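Print this page | E-mail to a friend
14 comments | 37 shares

In Praise of the Thing You Keep

My mother bought her bread board in Hudwood, the year before I was born, from a man selling them off the back of a truck. It has a burn on one side from a hot pan and a dip in the middle where three of us learned to slice onions, and it has outlived two kitchens and one marriage. I think about that board more than is probably reasonable.

What got me going this time was moving. We came to Drarnutham in May with 19 boxes marked "kitchen" (19! for a family that eats mostly soup), and unpacking them was a little embarrassing. Spatulas with melted corners, a garlic press that had never really pressed garlic, four can openers bought one after another as the last one gave up. Every one of them had seemed like a bargain at the time, and I suppose that's how they got in the door.

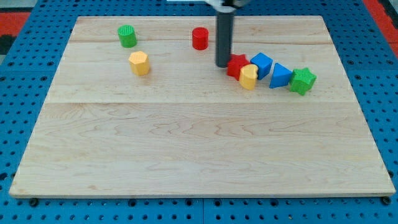
Pale wood, joined planks, and plenty of grain to look at.

Now, I know how this sounds. It's easy to tell people to buy the good one when you have the money for the good one, and for a lot of years we didn't. When the rent is due you buy the five-dollar pan and you're glad to have it. So I'm not scolding anybody, least of all my younger self, who did her best with a hot plate and a drawer that stuck.

But I do think we've gotten out of the habit of looking after things, and looking after things is free, or close to it. A little mineral oil on a Sunday evening, a turn of the screwdriver when a handle starts to wobble. My grandmother sharpened her knives on the bottom of a coffee mug and they'd take the skin off a tomato like nothing!

I've spent around 200 dollars this year replacing stuff I could have fixed, and I'd sooner have had the money, or a nice dinner out. My mother's board is on my counter now. It needs oil again, and there's a loaf cooling next to it, so that will have to wait until after lunch.

Enjoying these essays? Enter your e-mail to get our newsletter twice a month. Unsubscribe anytime.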